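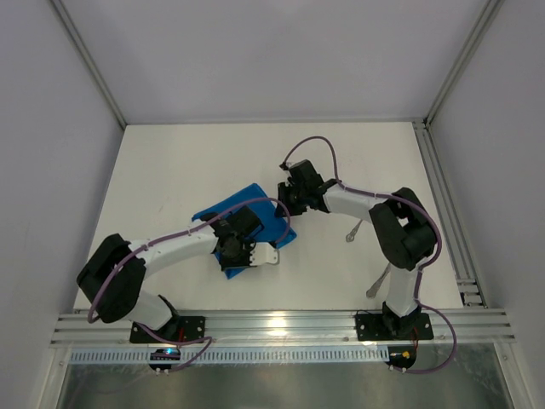 April 28, 2018

I have promised on this blog to write about the kitchen when it is finished. It is not finished, but the cutlery drawer is, so today I write about spoons.

When we moved from Skadton to Furnia, we had to decide what deserves to travel 2,301 kilometres. I was very strict with the books and with the winter coats. With the kitchen things I was not strict at all. It was the last evening, I was tired, and I emptied the whole drawer into a pillowcase and tied it with a string. For the first five weeks in the new flat we ate from this pillowcase. You put in your hand and you hoped for a fork.

Tomás did not mind it. He says that a drawer is a pillowcase made of wood, and that he always found a spoon in the end. I minded it very much. Every morning, when I wanted only to stir my coffee, I pulled out the potato peeler, the long skewer which we used one time, and the small knife without a proper point. After that I was in a bad mood until ten o'clock.

So on a free afternoon I put everything on the table, and I began with the spoons because I thought they would be easy.

They were not easy. I had believed that we own one set of spoons. In truth we own the remains of several sets, and also some single spoons that came from I don't know where. My grandmother's are heavy and a little yellow at the handle. The ones we bought in our first year together are so thin that they bend in cold ice cream. There is one spoon from a canteen, with the name Dindus pressed into the back of the handle, and neither of us has ever worked at Dindus or eaten there. Tomás thinks it came with a borrowed cake. I think he took it from a train.

My first idea was to sort them by size. This is what you find if you search for advice: big spoons here, small spoons there. But the sizes do not agree with each other. What was a soup spoon for my grandmother is almost a serving spoon today, and between the tea spoon and the soup spoon there is a middle kind, which in my language has a name and in English, I think, is called a dessert spoon. We eat yoghurt with it. We also eat soup with it, if the others are dirty. Where does it go?

My second idea was to sort them by who likes them. I know this sounds childish, but it was much faster. Tomás likes the heavy ones and I like the ones with a round bowl, and the thin ones are liked by no one in this house. The thin ones went into the box for giving away, and after that the question of sizes was nearly solved by itself.

My friend Zuleica Meireles, who came to look at the flat and stayed to help, does it in another way again. At her home the cutlery stands upright in jars next to the cooker, handles down, and she takes it like flowers. I admit it looks pretty. I tried it for an evening, but our worktop is narrow, and I knocked the jar over with my sleeve when I reached for the salt. Also I don't like that other people's fingers touch the part which goes in my mouth. She laughed at me for this, but she turned the forks round when I was out of the room, I noticed it later.

Then came the matter of the divider. I wanted something with compartments to put inside the drawer. The drawer in this kitchen is not a normal width. It was made by the joiner who built the kitchen for the previous people, and he seems to have measured it with his eyes. The plastic dividers in the shop were all too wide, except one that was too short, and behind it there stayed a dark gap where a teaspoon could fall and live there for years. The adjustable kind cost 23 euros, and I carried it around the whole shop and then I put it back on the shelf.

In the end I cut one myself, from thick card. I will tell you how, in case your joiner also measured with his eyes:

- Empty the drawer and wipe it, also in the corners. Ours had rice in it.
- Measure the inside at the front and at the back. Ours is 5 millimetres narrower at the back.
- Lay your longest spoon down and let a finger's width remain at the end. This is the length of the compartment.
- Cut the strips a little lower than the drawer. I made mine too high at first and the drawer did not want to close.
- Cut slots halfway through and push the strips into each other. Do not glue them yet. Live with it for a week and you will want to move something.

I moved the spoons from the left to the right side, because the drawer is beside the cooker and I stir with my right hand. Tomás is left-handed and has made a complaint. We are still in negotiation.

Under the card I put a dark lining paper from Čierny, the shop near the bus station which sells paper and also, for some reason, fishing lines. I was afraid that a dark colour would make the drawer look like a cave. But the spoons are easy to see on it and the crumbs are easy to see also, so I wipe it more often than I would like.

The peeler and the skewer now live in another drawer, with the string, the candles and the batteries. I have not sorted that one. I was going to do it the same afternoon, but it became late and Zuleica wanted to eat, so we made pasta and closed it again with the knee.

The Dindus spoon stayed. It is not beautiful, but it has exactly the right shape for getting the last honey out of the jar, and I have begun to look for it in the mornings. If somebody reading this knows what Dindus is, or was, please write me in the comments. Tomás would like to be told that it was not a train.

Next is the shelf with the pots, where I have a lid problem. My mother visits us in July and she will open every door, so I have until then.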